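Session 6 handout: The memory slot job, and how we bent a finger
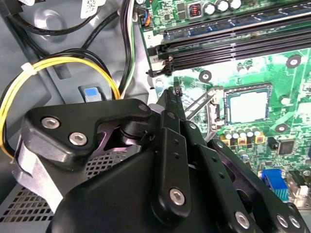
Fig. 1. Wrist view of the gripper inside the case, fingertip just short of the slot latches.

Right, welcome back. Last time we did force limits on paper, with nice tidy arrows and a block that slid about on a table. This time I want to go through a real fault, one of ours, from the strip-down cell in November. I was on shift for it and I've told the story badly in the corridor to several of you already, so this is the proper version.

The job

The cell takes old desktop PCs and pulls the memory out so it can be tested and used again. Opening the case is done by hand. After that the arm goes in, presses the latch at the end of each memory slot, waits for the module to pop up a little, and lifts it. You've all done it with your thumb. It takes a second and you don't think about it.

Have a look at Fig. 1 before we go on and notice how little room there is. The retention latch is right by the fingertip, the processor socket is close by with its thin metal lever sticking out at an angle, and there's a great loop of yellow and black power wire passing behind the gripper. Keep the wire in mind, please, we'll need it.

Our program was written by Kolbrún Bech and me over a couple of long evenings, and I'm still fairly fond of it. The steps go like this:

1. Move to a safe point above the case.
2. Find the slots with the wrist camera.
3. Come down to the approach point, a little short of the latch.
4. Creep forward until the finger feels contact.
5. Press the latch outwards until the force drops away.
6. Back off, look again, lift.

Step 4 is where it all went wrong, though it took us ages to see it.

What happened

We'd done 796 latches without anything worth writing down. A few retries, one module that had to be pulled by hand, that sort of thing. Then on an ordinary machine, just after the tea break, the arm crept forward, stopped, and reported contact. Lovely. It began the press. The force went up as you'd expect and then, instead of dropping away, it carried on going up. There was a crack and the cell stopped itself.

Asger Vigfúsdóttir got to the stop button at nearly the same moment (she says before, the log says after, we've agreed to leave it). The finger link was bent at the pivot, the latch was in two pieces, and the board had a scrape near the end of the slot. Nobody was hurt and the guard door was shut the whole time, and I'm very glad I can write that sentence.

First theory, which was wrong

We blamed the camera, of course. Everybody blames the camera! Kolbrún went back through the stored views and I re-ran the slot finder on all of them, and it had found the latch perfectly well. It was out by less than the width of the fingertip. So that was an afternoon gone.

Second theory, also wrong, but more useful

Next we wondered if the latch had simply been stiff. Old plastic does go brittle, and plenty of these machines have sat in warm offices for years. Adalberto Godoy, who looks after our spares, gave us a bag of scrap boards and we pressed latches on the bench until we were sick of it. Some were stiffer than others. None of them came anywhere near the force in the log. But doing this gave us a proper picture of what a normal press looks like: a steady climb, a small wobble as the latch lets go, then a quick fall. I'll put the plots up in the session and you can copy them down, they're worth having.

What it was

It was the wire. A loop of power cable had sprung back a bit after the case was opened, and it was lying against the side of the finger link, well behind the tip. As the arm crept forward the cable pushed on the link. The sensor sits at the wrist, so all it knows is that something is pushing. It can't say where. The program took that push as contact with the latch and zeroed itself there, too early and slightly twisted.

So the press began from the wrong place. The tip slid under the latch and caught on the end of the slot, and we were now levering against something that was never going to move. The program was waiting for a drop in force which couldn't come.

Which would have been fine if the force limit had done its work. It was set to 200 newtons. I set it. I'd put it up while we were tuning the lift, to stop the arm tripping out every time I moved it fast, and I never put it back down. The bench presses we did afterwards were nowhere near that number, so for all those good latches the limit was doing nothing whatsoever and we had no idea.

What we changed

The limit now belongs to the step and not to the whole program. Creeping has a tiny one, pressing has a bigger one, and lifting has its own. If you change one for tuning, the cell shows an amber light and won't run unattended until it's put back.

Contact has to happen where we expect it. If the finger feels something before it gets near the latch, it backs out and looks again. After 2 goes it gives up and calls a person.

The press has a travel limit too. A latch only swings so far, so if we've pushed further than that, or pushed hard and not moved at all, we stop.

Cables get clipped back when the case is opened. It's a dull fix and it has probably helped more than the others. Hélène Turcotte found us some soft clips that don't mark the insulation.

For you to do before next time

Take the six steps above and, for each one, write down what the robot believes when the step ends and what else could be true instead. For step 4 I want at least three things other than "touching the latch". Please don't all write "cable".

Then sketch the force plot for a press where the tip is caught on the slot end, next to a normal one, and mark the earliest moment you could tell them apart. Asger and I disagree on this by quite a margin, so I'm curious where you put it.

Bring the sketch on paper. The bent finger will be on the front bench if you want to pick it up and have a look, only mind the pivot, it's got a sharp edge on it now.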